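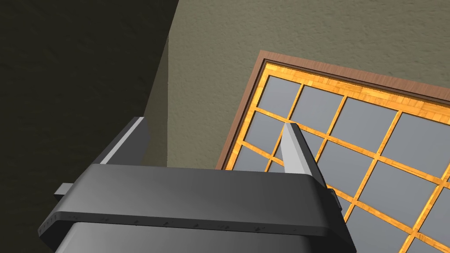
Pitonix home kit, worth it for a small lab? (long, sorry)

Forum: Simulation and Learning > Kits, Packs and Services

gravelbread
Posts: 136
Jul 5, 2022

Hello all! I've been reading this board for ages and picked up so much from you people that I figured I owed you a proper write-up. We bought the Pitonix kit at the beginning of June, the version that comes with the Leka arm and gripper and the Sani room pack, and I've had enough evenings with it now to have opinions.

Background first, and skip ahead if you don't care. We're a tiny group at Jirkdale, mostly teaching, with a single real arm that gets fought over constantly. I wanted something where a student could try a pick-and-place policy in a house-like room without booking the arm or breaking a mug. I also wanted wrist camera views, since that's what our policies run on, and most of the free stuff I'd tried gives you a lovely overhead view and then a wrist view that looks like the inside of a shoebox.

The good. Install was painless on my desktop and only a bit grumpy on the lab machine (old driver, my fault). The Leka gripper model is better looking than I expected from the store page. It has a proper housing with softly rounded corners and the little dark holes along the rim, and you get both fingers in view so you can see how far open you are. The walls have a real plaster sort of roughness to them, and there's a window with a wood grain on the inner bars that I am unreasonably fond of. I've caught myself parking the arm and just admiring it.

The less good. Glass is plain smooth gray. There's nothing outside, no sky, no trees, no neighbor's fence. If you're training anything that has to cope with daylight changing through a window, you'll be doing that part yourself. The manual is thin too, and the chapter on the camera mount seems to have been written for some earlier version of the menus.

We paid $403 for the one-seat license. Happy to answer anything!

tallowpress
Posts: 2,306

Lovely write-up, thank you for taking the time, and welcome to posting after all that lurking! I'm going to be the grump though. $403 for a room pack with blank windows feels steep to me. I know, I know, it's the arm and the rooms together, but our shop got most of the way there with free assets and a patient intern, and what we ended up with we can change however we like. Can you even edit the Sani rooms, or are you stuck with what they ship?

gravelbread

Fair question, and I don't mind the grumping one bit. You can move furniture and swap materials. You can't cut new openings in the walls, or at least I haven't found the way to do it. I'd also say gently that a patient intern isn't free :) We don't have one, patient or otherwise, and I'd have spent my whole summer hunting for meshes.

oxbowkettle

I've had the kit since spring and I land somewhere between you two. For teaching it's great. My students got a reach policy going in an afternoon and were terribly pleased with themselves, which is worth something in week one. Where I get annoyed is what happens when the arm goes in close to big pieces. You get a large dark surface filling most of the wrist view, soft cloudy shading all over, and hardly anything for a vision model to hold on to. Some of my runs wandered off right there and never recovered.

tallowpress

See, that bit doesn't bother me at all. A real wrist camera goes half blind next to a cupboard too. If your policy falls over whenever the view fills up with one surface, I'd much prefer to learn it in a simulator than by bending a real finger. I'd hold the windows against them long before I'd hold that.

oxbowkettle

Half agree. Going blind next to a cupboard is fair game. What I object to is when the geometry around it gets ragged. I've had straight edges come out with little notches down the side, like a postage stamp, and a network will happily latch onto that and learn it as if it meant something. Then you move to the real arm, there are no notches, and you lose a weekend wondering what went wrong. Ask me how I know.

gravelbread

Oh, I've got that too! I'd been telling myself it was my old driver. I went back through my close-up views last night with a cup of tea, and there's a white panel with a thick black border where the left side is jagged. The stone-like streaks on the dark piece next to it look rather nice, so the whole thing isn't a mess by any means, but once you've noticed those notches you can't stop seeing them. I nudged the near clipping distance down and I think it improved a little. I wouldn't swear to it, and I didn't keep careful notes, so please don't quote me in a bug report.

fennelyard

Jumping in as somebody who hasn't bought it yet and is hovering over the button. We do mostly drawer and door opening, on a budget that would make you weep, and I've got one decent machine to run it on. I've read the store page until my eyes crossed and it's all adjectives. This thread has been far more use to me, so thank you, grumps included. 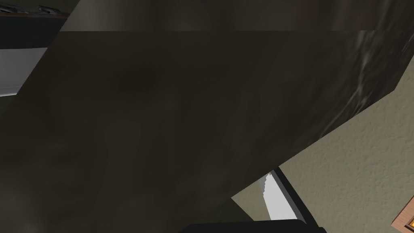

Does the one-seat license let you install the kit on a second computer, say a laptop at home?

gravelbread

The license covers 2 computers as long as only one is running at a time. You release the seat from the settings menu on the first machine before you open it on the other. I forget to do this constantly and have to go back to the lab, so put a sticky note on your monitor.

fennelyard

Oh, that's a big help, I'd assumed it was locked to the one machine. How are the doors and drawers? Do the handles behave?

oxbowkettle

Drawers are good. Doors are okay once you raise the hinge friction, because out of the box they swing like a saloon in an old Western. The Leka fingers are fairly fine at the tip and they can slip off a round handle if you come in at an angle, so I'd start your students on the flat pulls and work up from there. There's a friction setting for the finger pads as well. It's buried under the gripper's contact options and the manual doesn't mention it anywhere that I could find.

tallowpress

I'll add, in the interest of being slightly less of a grump, that I wrote to Pitonix support a while back about a different pack of theirs and got a kind and useful answer the next morning. I still think they should charge less for this one. But if you have no intern and no summer to spare, I can see how a person ends up buying it. Try the trial first, fennelyard, and drive the arm right up to the biggest piece of furniture in the room before you do anything else. You'll know pretty quickly whether you and the kit are going to get along.

fennelyard

Trial is downloading as I type! It's slow going on our connection, so it may be tomorrow before I have anything to say. I'll start with the drawers and try the near clipping change as well, and I'll keep notes this time so that gravelbread doesn't have to.

gravelbread

Ha, bless you. Post the settings you end up with, and your driver version too if you remember. I'd love to compare, and I'm planning to try the kitchen room properly once grading is out of the way.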